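Hustthorpe Makers Board > Robots & Automation > Learning from demos

Thread: how many pushing demos before you stop babysitting it?

maplejig
Okay, I need a sanity check. I've been collecting demos for a block pushing policy on and off since July and I'm at 338 episodes. The task is language-conditioned, so stuff like "push the red star over to the green cylinder" or "put the yellow heart next to the blue cube." I drive the arm by hand with a gamepad, then type the instruction in afterward. It does great on anything with the cube. On the stars it kind of nudges a point, the thing spins, and then it chases it around in circles like a puppy. More data? Different data? I can do maybe 19 episodes in an evening before my thumbs quit.

pallet_jack
More data. 338 is tiny for eight blocks and free-form language. I wouldn't even look at success rates until you've got a few thousand.

tinfoilgantry
Gonna disagree with pallet_jack. I got a usable pusher out of way less than that, on fewer shapes, granted. How are you starting each episode? If you reset to a nice neat layout every time, the policy never learns what to do when things get messy.

maplejig
Uh. I reset to a nice neat layout every time. Reds and blues at the back, greens and yellows up front, same colors next to each other. I do wiggle them a little!

tinfoilgantry
Yeah, there's your problem. It has learned where red lives. Ask it for the red star when the star is sitting over in yellow territory and I bet it heads for the old spot.

pallet_jack
That's a real issue but it doesn't explain the spinning. Spinning is contact. A thin rod on a star point is going to turn it, and you only fix that with lots of examples of recovering from it.

erimari_bench
Both of you are sort of right? We had the same thing at the Erimari space. What helped was recording long runs with no resets at all. One person drives for 14 minutes straight and just keeps making up little goals, then you chop it up and label the pieces later. The blocks end up all over the place on their own, and you get the ugly recoveries for free. Also, please keep the bad pushes. People love deleting those.

maplejig
Oh no, I've been deleting those. I figured a fumble was a bad example.

pallet_jack
Depends on the fumble. If you fumbled and then fixed it, keep it. If you fumbled and knocked the block off the board, toss it. I'd still throw out the ones where the driver clearly gave up.

erimari_bench
I'd keep the first half of those, personally. But sure, that's an argument for another thread — we've had it about 2 times already.

maplejig
Tried it Monday night. Drove with no resets until I got bored, and wow, it's so much more fun (and I got way more pushes out of it). Labeling is slow, though. I keep writing "move the star left" and then remembering there are two stars, so now I'm making myself say the color every single time. I'll retrain this weekend and try the stars from weird starting spots first. If it still chases its tail, pallet_jack gets to say told you so.

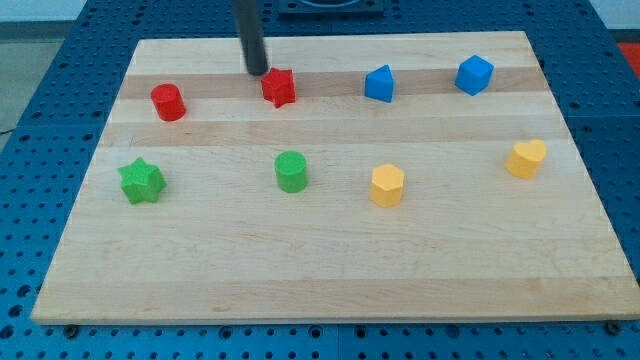 Oh, and one more question while I've got you all. Do you label from the video alone, or do you let the driver talk while they push and transcribe it after? I tried talking out loud and I'm a terrible narrator, half of it is just me going "no no no, come back."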